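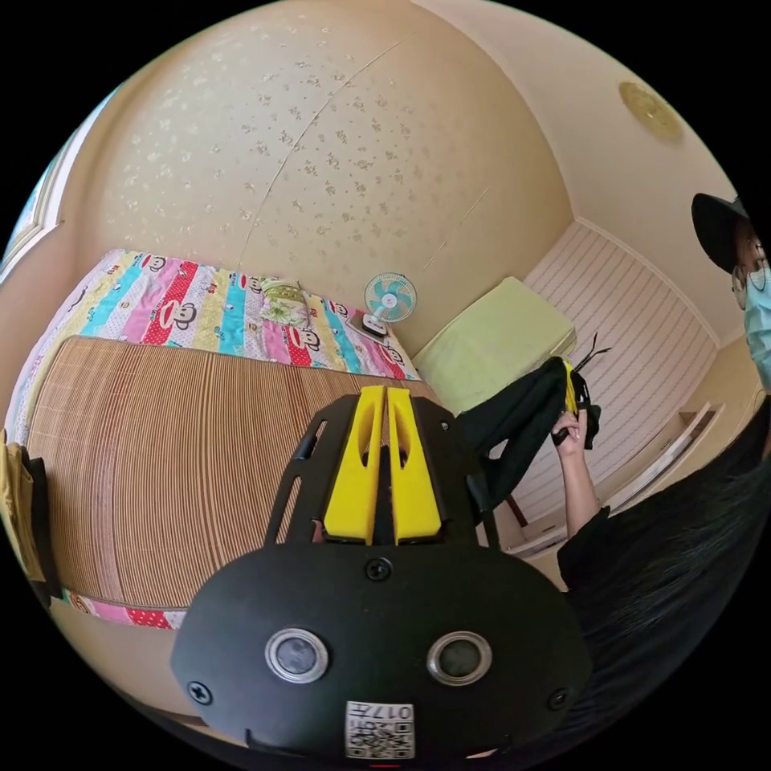

A woven mat with tan and brown stripes on a bed.

Gadus Questions Switch to Code-Only Care Labels

Gadus, the household goods review group, says makers have not shown that shoppers gain anything when washing instructions move off the label and onto a web page. The group looked at 2,307 bedding and clothing items sold online and in stores. Of these, 167 carried a code and no written care advice at all.

Bech and Workby both call the change "a better customer experience." Gadus asked each company for the research behind that claim and has received a brochure.

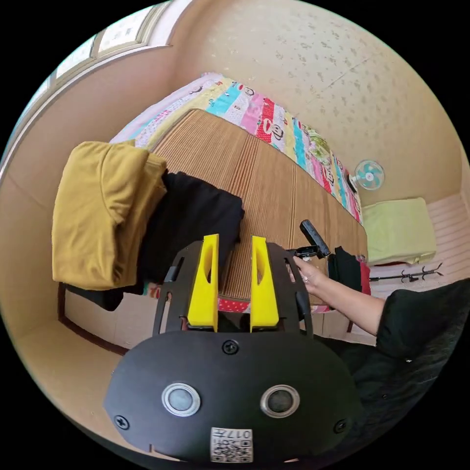

Ea Bjarnason has heard the promise before and wants to know what happens when the page moves. "I scanned a blanket from Uralix and got a sale on lamps," Bjarnason said. "The blanket was still dirty."
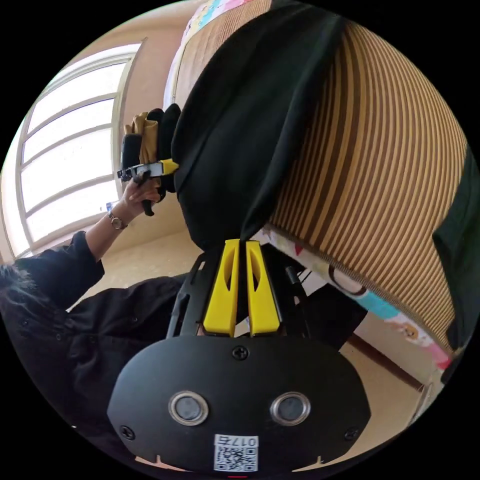

Page last changed: April 26, 2025

Gadus found 53 codes that led to a dead link or a general home page. The makers say these will be fixed by August – Gadus will check.
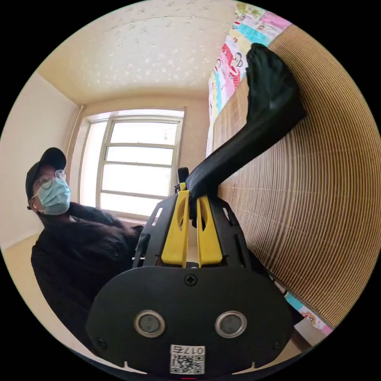

Plain words still do the job on a care tag. They need no signal and no battery. A white label with a QR code and "017b" printed on it may suit a stockroom, but it won't tell anyone how hot to run the wash. Gadus is asking makers to keep written instructions on every item they sell.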